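Old Desktops Get a Second Life at Bramness Library Repair Room

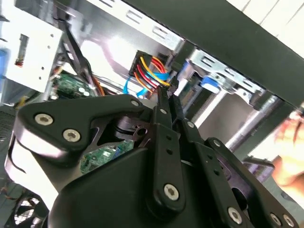
BRAMNESS -- The back room of the Bramness library smelled like coffee and canned air on Sunday afternoon, and every table had a desktop computer on it with the side panel off. By closing time 36 of the old machines had been cleaned out, put back together and set on the cart by the door, ready to go home with families who asked for one.

It was the biggest turnout yet for Trivaren, the town's computer refurbishing project, which started in March with a folding table and a donated box of power cords. The group takes in desktops that offices and households are done with, fixes what can be fixed and gives them away free to anyone in town who fills out a one-page form.

"I still get a kick out of it every single time," said Nazanin Asadi, who runs the sessions. "You press the button, the fan spins up, and the person who has been bent over that case for an hour just lights up. It never gets old!"

Much of the afternoon went to the least glamorous part of a computer, the wiring. Newcomers began by learning which plugs carry power and which carry data, then practiced taking the main power connector off the motherboard and seating it again. The connector has a small clip that has to be pressed before it will let go, and plenty of first-timers pull on the wires instead. Asadi had them hold the plug by its body, press the clip, and rock it out slowly.

Color helps, she told them. On the power supplies the group sees most often, yellow wires carry 12 volts, red carry 5 and orange carry 3.3. Once people know that, a tangle of cable inside a case starts to look a lot less scary, and several tables were soon calling out the voltages to each other like bingo numbers.

Renato Cáceres brought his two daughters and a tower that had sat in his garage for 7 years. He was fairly sure it was dead. The power supply turned out to be fine, but the memory had worked its way out of the slot on one side, and the girls pushed it back in until both latches snapped. It booted on the second try, to loud applause from the next table over.

"We were going to take it to the dump," Cáceres said. "Now they're fighting over whose room it goes in."

Not every machine made it. A few had swollen capacitors or cracked boards, and those were stripped for parts: drives in one bin, fans in another, good cables coiled and tied with twist ties. Screws went into muffin tins sorted by size, a trick borrowed from a watch repair class that used to meet in the same room. The group wipes every drive that comes in before anything else happens to it, and owners can stay and watch if they like.

The parts bins may be the real treasure here. Trivaren has logged 1,149 salvaged pieces so far, from memory sticks down to the little brass standoffs that hold a motherboard away from the case, and anyone fixing a computer at home is welcome to come dig through them. A graphics card from those bins went into a machine for a high school student who wants to learn 3-D drawing, and he left with it wrapped in a beach towel in the back seat of his grandmother's car.

Sandhu, the hardware store on Mill Street, lent the group extra lamps and a set of star-tip drivers for the day. Skikis, the bakery next door, sent over 2 trays of cardamom buns, which were gone before the first computer was.

The next session will run from 1 to 5 p.m. in the same room, and the date will be posted at the front desk once the library sets its spring schedule. No experience is needed. Bring a desktop, working or not, along with its power cord if you still have it. The group can't take laptops, printers or the old glass-tube monitors, but flat screens and keyboards are very welcome -- mice too, as there never seem to be enough of them.

Families who would like a computer can pick up a form at the front desk during regular library hours. Each one goes out with a keyboard, a mouse and a fresh operating system, plus a handwritten card listing the names of the people who worked on it.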